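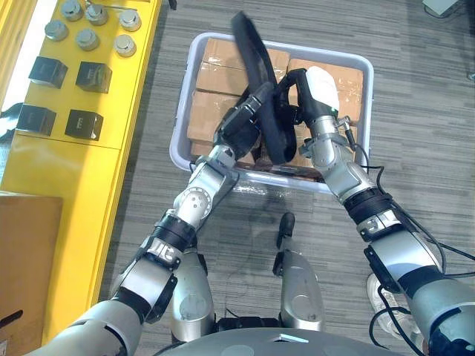
Iestyn Gittins has run the model validation group at Zikero for long enough to have seen three generations of its mortgage default model. The current one, known inside the lender as Binska, covers the whole retail book and went live in April. Siwan Gape, who built the liquidity side, joined us for the second half of the conversation.

Gittins starts with the data. The old model was fitted on a sample that ended before rates began to move, and its back-tests looked good for that reason. "If you test a model on a quiet period, you get a quiet answer," he says. "The default rate hardly changed from quarter to quarter. Any constant would have passed."

Binska uses 1071 monthly cohorts, split by product, region and year of origination. Cohorts with fewer than 600 open loans are pooled with a neighbor before estimation. Gittins set that floor himself and would not call it optimal. He tried 900 first and lost most of the rural segments.

"You give up detail or you give up stability," he says. "At 900 the curves were smooth and the small regions had vanished into the large ones. At 600 some of the curves are rough, but I can see which region they belong to."

The pooling rule drew most of the questions during internal review. A neighbor is defined first by product and only then by region, so a fixed-rate cohort is never merged with a variable-rate one, even where both are thin. Gape would have preferred the opposite order for her own work.

"For liquidity I care where the deposits are," she says. "Product matters less. We ended up keeping two pooling tables, one for credit and one for funding, and a reconciliation between them that runs overnight."
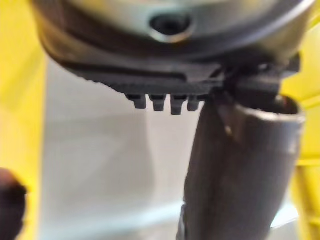 Close view, gripper finger with teeth along the lower edge.

The reconciliation is handled by Hosum, a scheduling and control layer that Zikero wrote in-house after its previous tool reached the end of its support contract. Hosum compares the exposure totals under both tables and stops the run if they differ. It has stopped twice. The first stop was a currency field read as text. The second, Gape says, was a real break: a block of staff loans present in one table and missing from the other.

"They had been missing in the old process as well," she adds. "The amounts were small and the old process had no check at that level."

On stress testing the two disagree, and neither minds saying so. Gittins runs Binska under a path where unemployment rises slowly and house prices fall late. Gape thinks the order is too comfortable for a lender of this size and has asked for a version in which prices move first. He has agreed to run it as a sensitivity – it will not feed the capital figure this year.

"The path has to be one I can defend line by line," Gittins says. "I can defend the slow one. For the fast one I have no history, only an opinion."

Gape's reply is that the slow path has very little history either. "It has one episode. We fitted to it, and now we test with it."

Both expect the question to come back when the Mbeki portfolio is brought into scope. Those loans were bought from another lender, and the arrears flags follow a different definition, counted from the due date and not from the statement date. Until the flags are rebuilt, the portfolio stays on a fixed add-on set by Gittins's group. He would not give the size of it.

Interview conducted 5/26/22. Quotations have been shortened and were checked with both speakers.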